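音乐 · 短讯 · 巡演
最后更新:2018年5月29日
阅读时间:4分钟

后摇四人组Tandumano又要出新专辑了,这回他们决定不用吉他。消息是乐队自己放出来的,贴在官网一个很难找到的角落,排在退换T恤的说明下面。新专辑名叫《Gimley》,取自他们录音时住的那个镇子。据说镇上有一家面包房、一座停用的水塔,还有一支铜管乐队,最后一项直接影响了唱片的走向。

专辑共有四首曲子,最长的一首30分钟,最短的一首10分钟,乐队管后者叫“单曲”。厂牌Cenen显然也接受了这个叫法,已经把它送去电台,并附上一封措辞客气的信,请各位主持人“酌情播放全曲”。截至发稿,我们听到的唯一一次播出在第六分钟被路况信息打断,衔接得相当自然,有听众来信询问那段人声采样出自哪里。

熟悉Tandumano的人对转向早有准备。第一张专辑他们是一支规规矩矩的噪音墙乐队,第二张迷上了簧风琴,第三张请来一个合唱团,让他们全程哼鸣,歌词本因此印成了空白页,照样定价出售。这次接手主奏位置的是两支次中音号和一台走音的立式钢琴。鼓还在,只是鼓手改用刷子,演出时要请后排观众多担待。 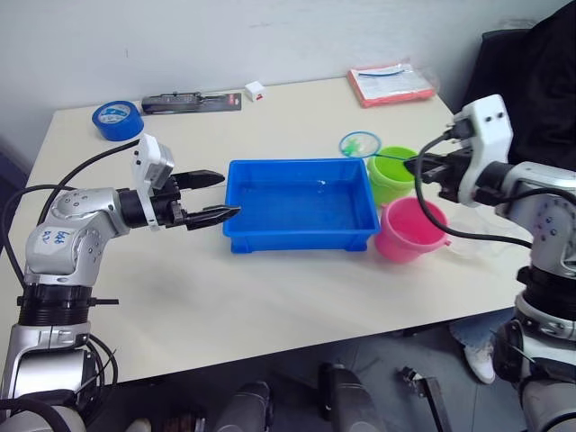 一位署名“阿笙”的读者在预告下面留言说,没有吉他他可以忍,簧风琴那年他也忍过来了,他只想知道老歌现场怎么办,难道《盐田》的结尾要用次中音号吹?他已经买了票,希望有人告诉他这是个玩笑。

恐怕不是玩笑。乐队上周在Belhaj音乐厅办了一场试听演出,《盐田》排在倒数第二首,结尾那段著名的反馈噪音确实交给了铜管。效果出人意料地好,至少在前三分钟如此。之后两位号手轮流换气,场面渐渐有了点耐力比赛的意思,台下有人开始替他们鼓掌,掌声又被误认为曲终,于是灯光师提前亮了灯。乐队在亮堂堂的大厅里把剩下的部分演完,神色如常。

当晚入场观众1,213人,主办方对这个数字很满意,特意印在了第二天的新闻稿标题里,字号比乐队名字还大。 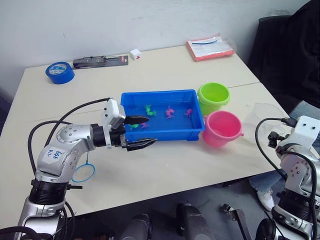
从试听的内容看,《Gimley》比前作安静,也比前作固执。开场曲花了很久才让钢琴弹出第二个和弦,等它终于出现时,竟有几分情节剧的味道。第三首最接近旧日的Tandumano,低音一层层垒上去,鼓点始终慢半拍,到该爆发的地方却拐进一段进行曲,听起来像是镇上的铜管乐队路过窗外,被顺手录了进去。Cenen的文案称之为“田野录音美学”。

喜欢他们早期现场的乐迷未必买账。论坛上已有人着手把新曲子重新配上失真吉他,第一个版本的点播量不低,评论里最常见的一句话是“这才对嘛”。乐队转发了它,没加任何评语。

唱片七月发行,分黑胶和数字两种格式。黑胶为双碟,30分钟那首放不进一面,只好从中间切开,翻面的位置据说由乐队亲自选定,正好落在全曲唯一的高潮之前。

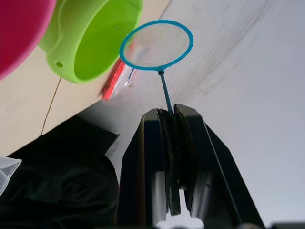

巡演还会带吉他吗?
官网给出的说法是吉他会随车,但目前没有排进曲目单。

巡演同样从七月开始,首站仍设在Belhaj音乐厅。票务页面新增了一行小字,提醒观众在大厅灯光亮起后不要急着离场,演出可能尚未结束。

标签:后摇 / 新专辑 / Tandumano / 铜管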